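**February, 16:05, back bench**

Third evening on the hand-held pair. The plan is still to record a person doing the dull job (ball goes in bin) and let the arm copy it later, assuming the arm is ever finished. Bastian Thiele says March. He didn't say which.

Left jaw was closing lazily, so I had it apart again. Found the spring seated on the wrong side of the pin, my own work from last time. Refitted, one drop of oil, then 25 open-and-close cycles with no sticking. Right one untouched and smug.

Cables: both too short by a hand's width if you reach for the far edge. Rhydian has a 400 mm extension in the Drerkdale box but wants it back, so I'm making our own. Do not borrow his.

Logger filled up at 924 files and stopped without a word. Cleared the old ones. It now beeps, which Osian will hate.

Set-up for the next run: both grippers open, one orange ball, white bin over on the left. Bin starts empty every time, please, or the file count means nothing.

To do: longer cables, label the jaws L and R, find the other small hex key.
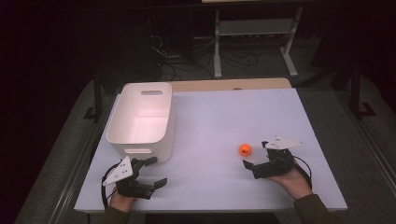

Kadri wants to know why the left hand needs a gripper at all if the right one is doing the picking, and says she'll keep asking until it goes in the notes.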